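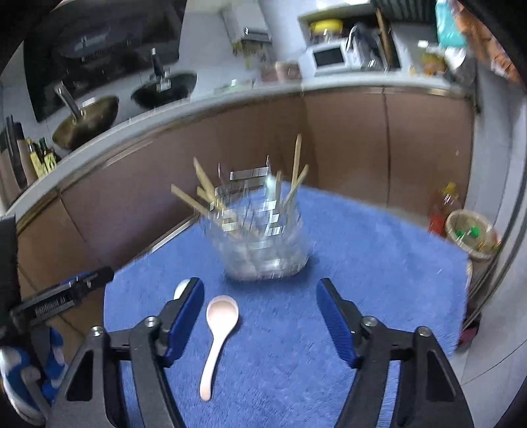

箸立ての中身をぜんぶ出した日のこと

うちの台所でいちばん長いあいだ見て見ぬふりをしていた場所、それが箸立てです。引き出しは年に何度か片づけるし、冷蔵庫もまあまあ頑張っている。なのに、毎日手を伸ばす箸立てだけは、なぜかずっとそのまま。11月に入って鍋の回数が増えて、菜箸を取ろうとするたびに関係ない箸が一緒に持ち上がってくるようになって、ついに「今日やる!」となりました。

やってみたら、これがもう楽しくて楽しくて。夕方の4時に始めて、晩ごはんの支度が遅れるくらい夢中になってしまったので、忘れないうちに書いておきます。箸とスプーンの話しか出てきません。

まず、青いふわふわを敷く

最初に、台の上に青いタオルを広げました。毛足が長くてふわふわの、もともとはお風呂あがり用だったもの。色が気に入って買ったのに、厚みがありすぎて部屋干しだといつまでも乾かなくて、いつのまにか台所の作業用になっていた子です。

これが箸の仕分けにものすごく向いていました。箸って、固い台に直接置くと転がるんですよね。端まで転がって、床に落ちて、拾って、また洗って。ふわふわの上だと置いたところで止まってくれる。音もしない。スプーンを置いてもカチャンといわないので、隣の部屋で家族が昼寝していても平気です。台の角からタオルが垂れ下がるくらい大きいほうが、広々使えて気持ちいいです。

それに、青の上だと木の箸の色がきれいに見えるんです! 薄い木の色と、もこもこの青。うちの下の扉はつやのある茶色なので、木の箸を台の上に直接並べていたころは、全体がなんとなく茶色っぽくてぱっとしなかった。敷くものひとつでこんなに気分が変わるなら、もっと早くやればよかったなあ。

ぜんぶ出して、まず洗う

箸立てを逆さにして、どさっと出します。そして考える前に全部洗う。使うか使わないかは洗ってから決めることにしました。先に選び始めると、そこで手が止まってしまうのがいつものパターンなので。

洗いながら一本ずつさわっていくと、意外とわかることがあります。先がけばだってきたもの。塗りがないぶん手ざわりがさらっとしていて好きなもの。少しだけ反っているもの。毎日使っているくせに、こんなにちゃんと箸をさわったのは初めてかもしれません。

箸立てのほうも、底にうっすら白い輪っかができていました。水あかです。クエン酸を溶かしたお湯を入れて、しばらく置いて、柄のついたスポンジでくるくる。透明な容器は汚れがわかりやすいのが弱点だと思っていたけれど、きれいになったときの喜びも倍ですね。表面のでこぼこに光が当たってきらきらして、しばらく台所の明かりの下で回して眺めてしまいました。

この容器、じつは箸立てとして売られていたものではなくて、Oltodarという小さな雑貨屋さんの隅っこで594円で見つけたものです。お店のHolger Eideさんは「花を入れる人が多いよ」と言っていたけれど、わたしは最初から箸のつもりでした。重さがあって、長い箸が斜めに寄りかかっても倒れない。中が見えるから、どの箸がどこにあるか上からのぞかなくてもわかる。もう何年も使っていますが、飽きないです。

スプーンは色で呼んでいます

今回、箸立ての中からいちばん救出したかったのがスプーンたちでした。長い箸のあいだに短いスプーンを入れてしまうと、底のほうに沈んで出てこない。朝のヨーグルトのときに「ピンクがない!」と騒いで、夜になって箸の奥から見つかる、というのを何回もくり返していました。

うちではスプーンを色で呼びます。「白」「ピンク」「水色」。名前をつけたつもりはなくて、気がついたらそうなっていました。

「白」は、すくうところが広い楕円で、柄の先に小さな穴があいています。この穴がえらい。フックにかけられるのです。ずっと気づかずに箸立てに突っこんでいたのがもったいない。カレーにも、炒飯をよそうのにも使う、うちの働き者です。

「ピンク」は淡い色のプラスチックで、すくうところがまるくて柄が細い。軽くて口当たりがやさしいので、熱いスープのときはこれ一択。友だちのReshmaが旅行のおみやげにくれたもので、「なんでスプーン?」と思いながら受けとったのに、いまでは家族で取りあいです。食卓に出すと、いちばん先に誰かの手が伸びます。

「水色」は白より小さめで、ジャムや砂糖にちょうどいい。これは近所のDunikで289円でした。値段まで覚えているのは、レジで小銭がぴったり出せてうれしかったからです。

ふわふわのタオルの上に三色並べてみたら、なんだかお菓子みたいで、並べ直しては眺め、並べ直しては眺め。青い敷物に水色のスプーンは沈んでしまうかなと思ったけれど、そんなことはなくて、むしろ涼しげでよかったです。

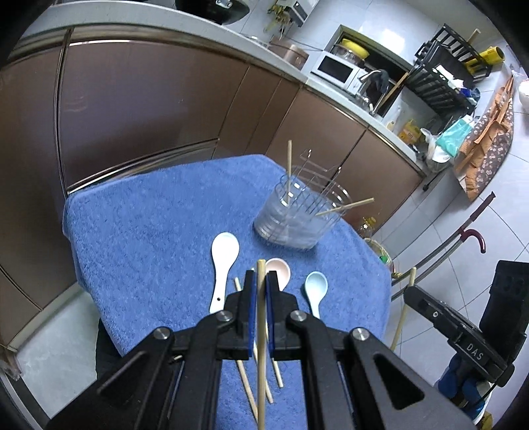

さて、箸のほうの仕分けです。わたしのやり方はとても単純で、「まっすぐかどうか」と「相方がいるかどうか」の二つだけ見ます。

まっすぐかどうかは、目の高さに持ってきて、縦にして先から眺めればすぐわかります。片目をつぶると、もっとわかる。気分はもう職人です。反っているものは、二本そろえたときに先が合わなくて、豆がつかめない。豆がつかめない箸は、食事中に小さないらいらが積もっていくので、思いきって食卓からは引退してもらいます。

相方のほうは、長さで見ます。木の箸って、同じ束で買ったものでも使っているうちに微妙に変わってくるんですよね。よく使う子は先が少し丸くなる。だから二本を並べて、上の端をそろえて、下を見る。ぴったりだと「おっ」と声が出ます。神経衰弱みたいで本当に楽しいので、子どもがいるおうちはぜひ一緒にやってみてほしい!

うちの場合、そろった箸から順番に容器へ戻していきました。太いほうが上だと取りやすい、いや先が上のほうが清潔だ、というのは家によっていろいろ言い分があると思います。わたしは断然、持つほうを上にする派。先が上だと、取るときにどうしても口に入れるところをさわってしまうので。実家では逆だったので、母が来ると黙って全部ひっくり返されます。そして帰ったあとにわたしがまた戻す。もう年中行事です。

引退した箸の行き先

さて、相方のいない箸や反った箸をどうするか。捨てるのはまだ早いんです。

いちばん出番が多いのは、植木鉢の土をほぐす係。根を傷めない程度にぷすぷす刺すのに、木の箸の太さがちょうどいい。挿し穴をあけるのにも使えるし、支柱の代わりにもなります。バジルの鉢に一本、常駐させています。

それから、窓のレールの掃除。先に古い布を巻いて輪ゴムでとめて、すーっと動かすだけ。角にたまったほこりがごっそり取れて、この気持ちよさは一度知ったらやめられません。蛇口の根元もこれでいけます。

あとは瓶の底のジャム。長い箸でかき出すと、もう終わりだと思っていた瓶から、トースト一枚分くらいは出てきます。これは引退した箸でなくてもいいのですが、現役の箸でやると「行儀が悪い」と言われるので、専用にしておくと堂々とできます。

戻すときに決めたこと

もとに戻すときに、ゆるい決まりを二つだけ作りました。

ひとつは、容器に入れるのは箸だけ。スプーンは一緒に入れない。長いものと短いものを混ぜないだけで、取り出すときの引っかかりが嘘みたいになくなりました。スプーンは浅い引き出しの手前に寝かせて、「白」は穴を使ってフックへ。フックは流しの横につけたのですが、ちょっと高すぎたので、あとで付け直すつもりです。

もうひとつは、ぎゅうぎゅうにしないこと。容器のなかで箸があっちを向いたりこっちを向いたり、好きなほうへ傾けるくらいのすき間があると、洗ったあとの乾きが全然違います。みっちり入っていたころは、真ん中の箸がいつもなんとなく湿っていて、それが水あかの原因だったんだと思います。ななめに大きく飛び出している子がいても、気にしない。あれはあれでかわいいです。

食卓に出す分より多い箸は、束ねて別の引き出しに入れました。お客さん用に買い足さなくても、そこから出せばいい。先週Farajiさんたちが鍋を食べに来たとき、さっそく束をほどいて使ったのですが、全員分の長さがそろっているというだけで、食卓がいつもよりきちんとして見えて、わたしはひとりでにやにやしていました。鍋はつみれと白菜です。締めのうどんまで、箸が途中で入れ替わることもなく、最後まで平和でした。

青いタオルのその後

ちなみに、作業に使った青いふわふわタオルは、洗濯して干したらやっぱりなかなか乾きませんでした。朝8時に干して、夕方になってもまだ真ん中がひんやり。それでも次もこれを使います。もう一枚、色違いで黄色があったはずなので、今度お店に行ったら見てこようと思っています。黄色の上に「ピンク」を置いたら、すごくかわいい気がする!

次はおたまとフライ返しの引き出しをやりたいのですが、あそこは開けるときにすでに何かが引っかかるので、まず全開にするところからです。泡立て器がたぶん犯人。うまくいったらまた書きます。引退した箸のほかの使い道をご存じの方がいたら、コメントで教えてください。うちの植木鉢はもう箸でいっぱいなので、植木鉢以外でお願いします。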